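The Last Kick at Padorow

The bus stopped before the ground at 4 in the afternoon, and Aurelio Aguirre was the last one to come down from it. He carried his boots in his hand, as he had done since he was a boy. Behind him the younger players were singing. He did not know the song.

Padorow had not won a final in his lifetime. Zillell had won so many that their supporters came late and left early. It was July, and the wind came across the car park with a smell of rain and fried onions.

"You are quiet," said Consuelo Calvo. She was the coach, and she had been a better player than any of them.

"I am always quiet."

"Today you are more quiet than always."

He wanted to tell her about the knee. He had wanted to tell her since the semi-final against Agbayani, when something moved inside it that should not move. But she was already looking at the grass, and he let her go.

In the change room there was a sheet of paper on his place with his name and the number 131. It would be his game number 131 for the club. One of the boys had written it with a thick marker. Aurelio folded the sheet in four and put it inside his left boot, under the sole, where he could feel it.

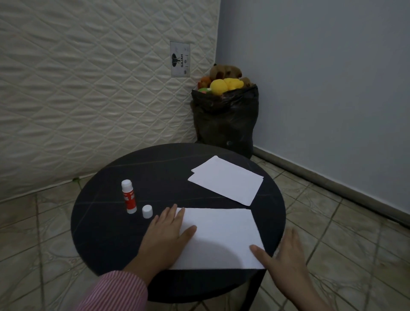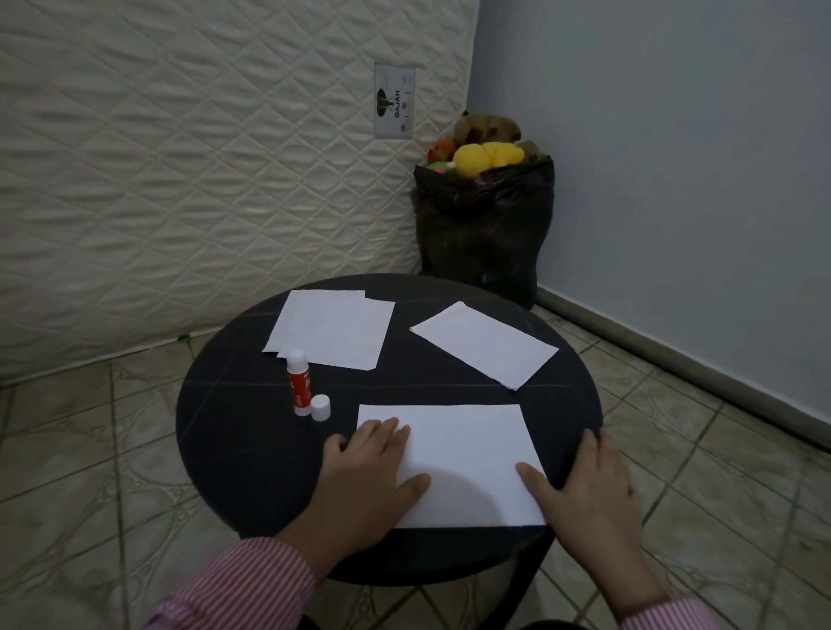
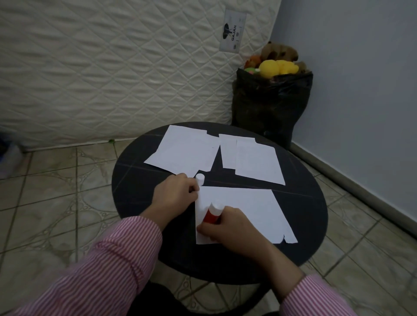
Part Two

Zillell scored in the first minutes, before the supporters had found their seats. It was a poor goal. The ball hit a heel, then a shoulder, and rolled over the line like an old dog going to bed. After this, for a long time, nothing happened that anybody would wish to remember.

At half-time Consuelo did not shout. She drank her tea and looked from one face to the next.

"There are 600 people out there," she said. "In Mukora, where I began, we had my uncle and a goat. I was more afraid of the goat. So please, go and play."

They went and played. The centre of the field was already mud, and Aurelio liked mud, for it made the fast men slow. He began to find his passes. He sent one long to the left side, and one short, and one that was a mistake but looked clever. Then the tall boy from the bakery put his head to a corner and the score was level. Aurelio did not run to the others. He stood with his hands on his hips and waited until the knee was finished complaining.

There was very little time remaining when the referee pointed to the spot. The defender of Zillell lay on his back and asked the sky for justice. The boys all looked at Aurelio.

He looked at the bench. Consuelo had come to the line, and her arms were folded. He understood then that she knew about the knee, and that she had known it on the bus, and in the weeks before. She could have called another name. She only lifted her chin a little.

He put the ball down. He took three steps back - he had always taken five - and under his foot he felt the paper, soft now with sweat and rain.

The keeper was young and moved from side to side like a person waiting for a bathroom. Aurelio thought of his father, who had painted the lines of this field and had never seen a final on it. He thought that his father would tell him to aim low.

He ran, and the knee held for the first step and for the second.

Later, when the lights were off and the singing had moved to the bus, Consuelo found him sitting on the grass with one boot in his lap. He was trying to open the paper. The marker had run, and from the number only the 3 could be read.

"Leave it," she said. "I will ask the boy to write another."

"No," said Aurelio. "I keep this one."

She sat down beside him in the wet grass, in her good trousers, and after a while she asked him for the song.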